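Workshop notebook: shared bench, Grallholm
Entry date: December 4, 2021
Subject: block placement on a card target, arm 1

Purpose of the session

The purpose was to establish whether arm 1 can pick up a wooden block and set it down on a marked point without manual correction. This follows the October entries, in which the gripper was fitted and the first closing tests were made. No stacking was attempted and none should be attempted on the present settings, for the reasons given under Results.

Members who intend to use the bench before the next entry are asked to read the section on the state of the bench first.

Set-up

The arm was run from the bench computer using the Ene script, at reduced speed throughout. The second arm was powered but given no program. Its motion was disabled in software and its emergency stop was tested before work began.

The marbled mat remains on the slotted table. It was kept for this session so that the height reference would agree with the October figures. It is glossy and throws back the overhead light, and this had an effect on the work with the overhead camera, as recorded below.

A sheet of brown cardboard was laid over the mat as the working surface. A black dot on the card serves as the target. The card was placed at an angle to the table slots on purpose. In October everything was lined up with the table, and an error in the rotation of the work frame went unnoticed for that reason. With the card set diagonally, any such error shows at once as a sideways drift when the arm is told to move along the long edge.

The work frame was taught with three points: two on the long edge of the card and one on the dot. The first attempt was discarded. The teaching tip had not been entered as the active tool, so all three points were stored at the wrong height. The second attempt was accepted after the arm had been driven to each point and checked by eye and with a feeler gauge.

Gripper settings

The Brellier gripper was left with the closing force at 22 per cent. This is lower than the value in the October entries. The higher value left a faint dent in the softer blocks and, more seriously, pushed the block out of square when one finger touched before the other.

Opening width before approach was set to 60 mm. A narrower opening was tried and abandoned. One finger came down on the top of the block, and the arm stopped on its collision limit as it should. The block was marked and has been taken out of use. Neither finger appears to be damaged, but the pad should be looked at again before the gripper is run at a higher force.

Procedure

The arm was sent to a safe height over the block, then lowered in a straight line to the picking height. The gripper was closed and a pause inserted before lifting. The block was carried to a point over the dot, lowered in a straight line and released. After each release the arm was withdrawn upwards only, and the offset between the block and the dot was measured with a steel rule from two adjacent faces of the block.

The block was then put back at its starting position by hand, with the arm paused and the enabling switch released. It was not thought worthwhile to program the return journey at this stage.

Results

A total of 71 cycles were completed. Of these, 2 were failures. In the first, the block slipped during the lift and came to rest on its side on the card. In the second, the block was released a little above the surface and tipped. The second fault was traced to the card, which had lifted slightly at that point. It was pressed flat and the fault did not come back in the remaining cycles.

Sideways offset was small and always in the same direction. This suggests an error in the tool centre point and not in the arm itself. Turning the wrist through half a circle moved the offset to the other side of the dot, which supports that reading. The tool centre point should be measured again before anything else is changed.

Height is the weaker part of the set-up. Cardboard gives under load, and the mat below it gives further. The height at which the block meets the surface is therefore not constant across the sheet. For single placements this can be tolerated. For stacking it cannot, as the error would be carried into the second block and the fingers would be likely to knock the first.

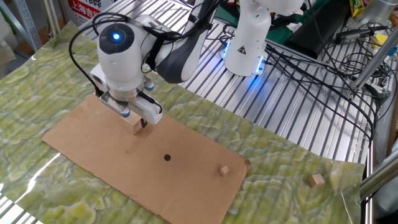 Arm 1 holding a block just above the card. The base of arm 2 is behind, on the slotted table.

Overhead camera

A short trial was made of finding the dot with the overhead camera. Detection was reliable while the whole search area lay on the card. Once the area was widened to take in the mat, the bright streaks were picked up as edges and the result jumped from one reading to the next. Closing the blind helped only in part. The search area has been limited to the card for the present, and the wider setting has been saved under a separate name.

State of the bench

The card has been left in position and should not be moved. If it must be moved, please note this below so that the work frame can be taught again.

The cables beside arm 2 need to be sorted and tied back. They are clear of the travel of arm 1 at its present limits, but those limits should not be widened until this has been done. The cable that loops down beside the gripper was watched through the full wrist turn and did not catch.

Work carried forward

Measure the tool centre point again with the pointed tip and record the old and new values side by side.

Replace the mat and card with a flat, matt board fixed to the table slots. The Urkitex offcut in the store is large enough, but one corner will need to be trimmed.

Repeat the full run on the new surface at the same force and opening width, so that the two sets of offsets can be compared.

Copy the accepted work frame to the shared folder. The discarded frame is still on the controller under the earlier name and is to be deleted.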